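From: Melina Balaskas
To: studio-owners list
Subject: Re: spec work, again

Crescencio Ponce wrote:
> Paquette wants three logo directions before they'll talk money. The
> brief is 9 pages and says "timeless but disruptive" twice. They say the
> winner gets the whole rebrand. Do any of you still do this, or am I
> the last one being asked?

You aren't the last one. Paquette sent us the same PDF in July, with our name pasted over somebody else's in a slightly different font. I took that as a sign of how much they care about typography.

We used to say yes. The low point was Pernov, back when we were two people and a plotter. I put 40 hours into that pitch, mostly on a custom lowercase r that I still think about fondly. They went with the owner's nephew, and a year later I saw my r on the side of a van. He had flipped it.

What we do now is offer a paid first round. It's $600 flat and buys one direction, sketched, plus a call where they can tell me it isn't disruptive enough. If they hire us, it comes off the bill. If they don't, they keep the sketches and I keep the rights. Sisent signed the same afternoon. Fevport asked if we could do it for 200, and I said sure, for a third of a logo - they never wrote back, so I assume they're still deciding which third.
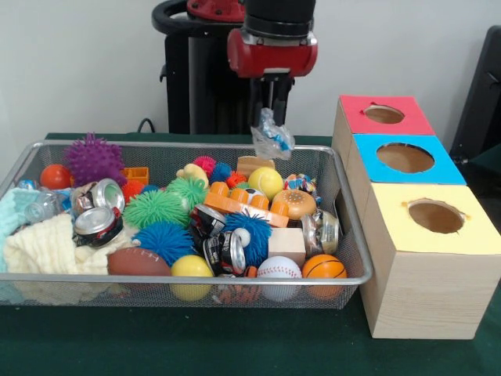
The part I'd warn you about is the wording on rights. Our first version said "concepts remain ours," and a client's lawyer spent two weeks asking what a concept was. Say "drawings and files." It's dull and it holds up.

As for Paquette, I sent them the paid round and got a very warm reply about how much they value partnership. No check so far. If you do end up pitching, at least leave the r alone.

I can send you our one-page agreement if you want it. It's set in Garamond, so please don't forward it to anyone on the brutalism thread.

Melina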